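Lernness is looking for a part-time packing and sorting person for the back kitchen at our Mikalov Street shop. The hours are mornings, the pay is weekly, and the work is putting small things into small bags and then putting the small bags where they belong. If that sentence made you feel calm, please keep reading. If it made you feel tired, we wish you well and there is a bakery two doors down that is always hiring.

## Who we are

We sell dry goods in small amounts. Dried fruit, dried peel, spices, pasta shapes, nuts, seeds, a few teas. Our customers are people who need one tablespoon of something for one recipe and don't want to own a jar of it until they die. It's a better business than it sounds. We started with a market table and a borrowed scale, moved into the old Golestani grocery, and now carry more than 300 items, of which perhaps a dozen pay the rent.

Jingyi Tang runs the kitchen and will be your boss. Ama Tetteh runs the front of the shop and will behave as if she is your boss. Both are pleasant before lunch.

## The work

Everything arrives in big sacks and cartons and leaves in zip bags. In between it passes through the back kitchen, across the long counter, and in and out of a great many trays. You would be responsible for that middle part.

On a normal morning you would:

- pull the day's list from the clipboard by the door (the one with the string, the other clipboard is Ama's)
- weigh out and bag whatever is on it
- press the air out, close the bag properly, run your thumb along the closure a second time
- label, date and tray the finished bags
- wipe the counter between items, and again before you go home
- break down cartons and take them out to the alley

There is also what we call the stray round. Over a shift, things end up on the counter that don't belong to any order: crumbs, chips, a box somebody put down while answering the phone, a bag with no label. At 11 you stop packing and deal with all of it. Unlabeled bags go to Jingyi, who will sniff them and give a verdict. Please don't sniff and give a verdict yourself for the first month.

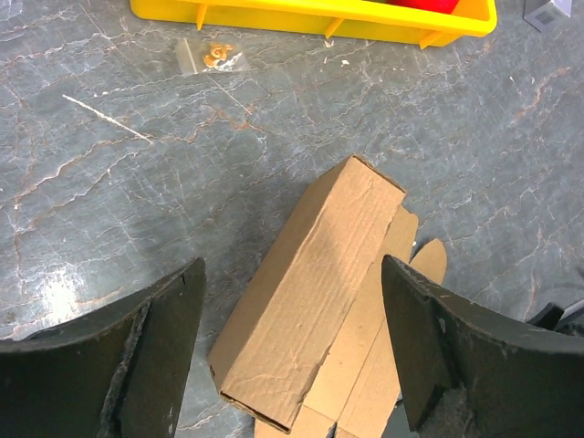 *The counter, with a yellow tray and one small bag.*

A word on the surface, as you'd be spending your mornings with it. It is slate gray with cream and rust veining, it came with the building, and everyone who visits says how beautiful it is. They don't have to find a sesame seed on it. Pale crumbs hide along the pale veins, brown ones hide along the brown veins, and the shine throws the light back in your face. The person who does well here gets down to eye level and looks across it sideways, then wipes. We've tried white cutting mats on top, and they curled. We've tried a different lamp. We are now trying a different person.

## Trays

We use colored trays, and the colors mean something. Yellow is for work in progress. Nothing in a yellow tray goes out front, however finished it looks. Blue is checked and ready. White is for returns and breakages. There used to be a green one with a meaning of its own, which has been lost.

Please don't stack a yellow on a blue. Please don't use any of them to carry your lunch, and yes, this is in the ad for a reason, and the reason still works here and is very good at invoices.

## What we're looking for

Experience in a kitchen, a pharmacy, a post office, a bead store or anywhere else that involves small quantities and mild consequences is nice to have. We don't require it. We do need someone who:

- can stand for most of a shift, with breaks
- can lift 50 pounds, which is what a sack of lentils weighs no matter what the supplier says
- writes a label another person can read
- is comfortable working around nuts, wheat, sesame and dairy, and takes allergen cleaning seriously
- notices when a bag isn't shut
- will tell us when something is wrong, preferably before the customer does

You should know that the kitchen smells strongly of whatever we packed last. Some days that's orange peel and some days it's fenugreek, and your coat will come home with you and tell your family all about it.

We play the radio. The station is decided by whoever opened up. Jingyi opens up.

## Hours and pay

Shifts run 7 a.m. to noon, four mornings a week, with a fifth in December when the gift boxes go out and everyone becomes a slightly worse version of themselves. Pay is $400 a week to start and goes up after the first three months if we're both still happy. December mornings beyond the usual four are paid extra. You get the shop discount from day one and first pick of the broken pasta, which is a perk if you look at it in the right light.

Aprons and gloves are provided. Shoes are your own problem, but they need to be closed and they need to grip.

The shop is a 12-minute walk from Jirkau station. Street parking exists in theory. There's a rack for bikes in the alley, next to the cartons, and one step up at the back door. The front entrance is level, and we're happy to talk about how the counter or the hours could be set up differently if that would make the job work for you.

## The trial morning

We don't do long interviews. If we like your note we'll invite you for one paid trial morning. You'll be given a sack of something, a scale, a roll of labels and a stack of empty bags, and Jingyi will be nearby pretending to do something else. We don't care how fast you are. Speed comes by itself in week three, usually along with overconfidence. What we look at is the state of the counter when you've finished, and whether the last bag is closed as well as the first.

Wear something you don't mind getting turmeric on. It doesn't come out. Ama has a whole shelf of products that claim otherwise.

## How to apply

Write us a short note, a page at most, and bring it to the shop or push it through the slot if we're closed. Tell us what you've done before, which mornings you can't do, and when you could start. A resume is fine as an extra, though we'd rather have the note. Handwriting is welcome, as we'll be reading a lot of yours if this goes well.

Put the word PACKING on the outside so it doesn't get filed with the menus from the pizza place.

We read everything and we answer everyone, usually within two weeks. If you haven't heard by then, come in and ask at the front. Ama will know where your note is, or will know whose fault it is.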